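Chapter 6

Letting the Robot Grade Its Own Homework

I have a confession to make before we get into the maths. For the first two years I worked on grasping, I judged whether a method was any good by watching it and going "hmm, yeah, looks better." I had a notebook and everything. It had columns! But if you'd asked me what counted as a good grasp on a Monday morning compared with a Friday afternoon, I'd have given you two different answers, and the Friday one would have been a lot more generous.

My supervisor at the time, Pirjo Kuusisto, put up with this until one day in March, when she asked me to score a set of attempts I'd already scored the week before. She'd shuffled them. I disagreed with myself on 40 of them. She didn't say very much, just slid the sheet back across the desk and went off to get her lunch, and I sat there feeling my ears go red.

So this chapter is about labels, where they come from, and how to get a robot to make its own. If you've come straight from Chapter 5 you'll remember that we left our grasp predictor in a slightly embarrassing state. It could take in a picture of a cluttered bin, suggest a spot to grab, and attach a score to that spot, and the score meant next to nothing. We'd trained it on grasps that people had marked by hand. People are pretty good at pointing to where they would pick up a cup, with their own soft, clever, five-fingered hands. They're a lot worse at guessing where a machine ought to do it.

The fix is an old idea and a fairly simple one. Let the robot try. Have it reach in, close on something, lift, and then check what happened. If something came up, write down a one. If nothing came up, write down a zero. Then do it again, and again, until you have a big pile of ones and zeros that were earned by the same hardware that will be using the model later on. This is usually called self-supervised grasping, and I'll call it that too, although I've always found the name a bit grand for something that spends so much of its day grabbing at thin air.

How big a pile? That's the first question students ask, and in the old Meltville set-up (we'll use the Meltville data all the way through this chapter, so get comfortable with it) the first batch was 1000 attempts. Of those, 340 were successes. When I show that number in a lecture there's always somebody at the back who winces. Please don't wince! A batch where nearly everything works is a terrible batch to learn from. You want failures, and plenty of them, and you especially want the near misses, where the grasp was a finger's width away from being fine. Section 6.3 goes into how to get more of those on purpose.

The second question is what to put in the bin. We argued about this for weeks. One camp wanted identical blocks, all the same size, so that we could say something clean about position and angle. The other camp (mine, and I was insufferable about it) wanted a jumble. Blocks, sure, but also long skinny things, flat things, shiny things, see-through things that a depth camera hates. In the end we went with the jumble, and I still think it was right, but I'll admit the block people had a point, and we'll come back to it when we talk about why our early learning curves looked like a kid's drawing of the Rockies.

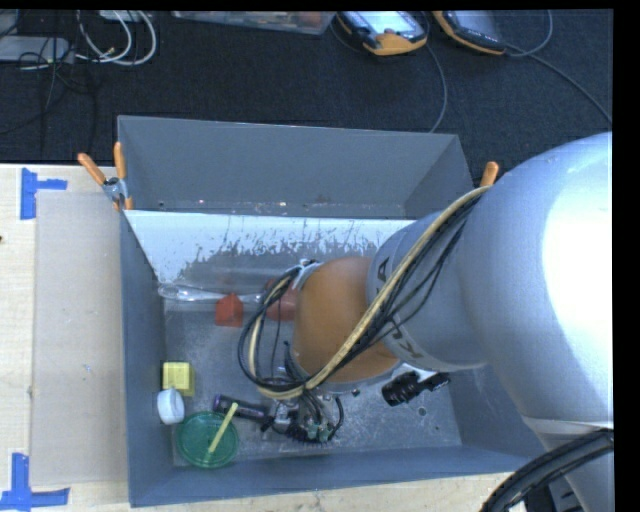
The third question is the one that gets skipped, and it's how the robot decides that a grasp worked. It sounds trivial. It isn't, and most of Section 6.2 is devoted to it. You could check how far the fingers closed, but a thin stick and an empty gripper look awfully similar to a finger sensor. You could compare a picture of the bin from before the attempt with one from after, but then an object that got nudged into a corner can fool you. You could weigh the bin, which I love, and which falls apart the moment a cable rubs on the edge. At Meltville we ended up combining the first two and throwing out any attempt where they disagreed. That cost us data, and it also quietly threw out more of the thin objects than anything else. Keep that in mind for Exercise 6.4, where it will come back to bite you.

There's also the matter of wear. Run the same arm over the same bin for long enough and things drift. The bin creeps along the table, the calibration goes off by a hair, the floor gets scratched up and starts throwing odd reflections at the camera. Your labels stay honest, in the sense that a one is still a one, but the pictures attached to them are slowly changing underneath you. The Bernthorpe group had a nice habit of re-running a small fixed set of attempts every morning before collecting anything new. I resisted doing this for ages (it's boring, and it eats the best part of the day) and then I lost a whole second batch to a camera mount that had worked itself loose. We do it now.

What you'll need from earlier chapters: the hand-eye calibration from Chapter 3, the image-to-score network from Chapter 5, and a basic comfort with conditional probability. If the last one is rusty, have a look at Appendix B first and come back. You don't need your own robot. Everything except Exercises 6.9 and 6.10 can be done with the recorded attempts, and if you do have an arm to play with, start slow and keep the stop button within reach.

6.1 What counts as an attempt?

Let's start by pinning down a word I've been throwing around pretty loosely. An attempt, for us, begins when the camera takes its picture with the arm out of the way, and it ends when the arm is back out of the way again. Everything in between belongs to that attempt, including the planning, including the time the arm froze halfway down and had to be restarted. I'd like you to resist the urge to leave that last kind out, and the next few pages explain what happens to your numbers when you do.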